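The case for the empty shelf

14th May

When we moved into the flat in Orness, the first thing we bought was storage. We had no sofa yet, and the kitchen light did not work, but within a fortnight there were boxes under the bed, a rail behind the bedroom door and a tall cupboard in the hall that made it hard to get a coat on. We were pleased with all of it. It felt like getting organised.

I now think most of it was a mistake, and a common one. We treat storage as the answer to having too many things, when in most homes it is the reason we have them. A cupboard with room in it is hard to leave alone. Something goes in because there is space, and it stays because the door shuts.

The shops understand this well. The Pradov branch on our ring road gives more floor to boxes, baskets and drawer dividers than it does to beds. You can buy a box for spare cables and a smaller box to go inside it for the spare plugs. I have bought both. What I needed was to take the cables to the recycling point, which would have cost nothing and taken one morning.

I am told that this is a matter of character, and that tidy people are tidy wherever you put them. I don't believe it. My grandmother's house in Kratochvíl had two cupboards downstairs, both shallow, and she was not an especially tidy woman. She left newspapers on chairs and never closed a drawer. But she could find the scissors. There was only so much in the house, and it could only be in so many places.

The usual reply is that modern families own more and need more. There is something in that. Children come with a great deal of equipment, and a person who works at home has to keep an office somewhere. People in small rented flats cannot be blamed for using the height of a wall. I have no quarrel with a shelf that holds what the household uses. My quarrel is with the second one, bought to take what the first could not, and with the rented unit on the edge of town that comes after it.

Those units are worth a thought. The yard at Cernent has 100 of them, and there was a waiting list when I rang in November. I wanted a place for a dining table we were keeping in case we moved somewhere larger. After 5 months the rent would have passed what the table was worth. We gave it to a neighbour, who eats at it.

Since then I have tried to keep to a rule, with mixed results. At least one shelf in each room stays empty. It is not being saved for anything. If I want to bring something in, it can sit there for a while, and if it is still there at the end of the month I have to decide about it.

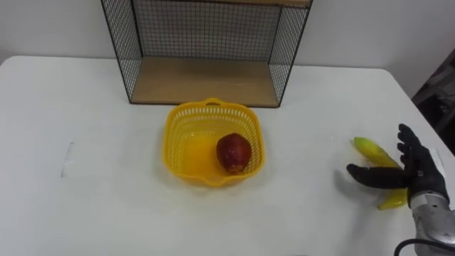

A bare shelf and a basket. There is no hurry to fill either.

Visitors find this odd. One asked if we were moving out. Another offered us some vases, two of them quite nice, on the grounds that the space looked sad. I can see why she thought so. We have been taught to see an empty shelf as a job left undone.

What it gives us is somewhere to put things down. The post can go there, or the shopping, or a library book that has to go back. None of that is possible in a room where every surface has been given a purpose and every purpose has been given a box.

The hall cupboard is still with us, I should admit. It is too big to get down the stairs in one piece and I have lost the instructions for taking it apart. I suspect they are in one of the boxes under the bed.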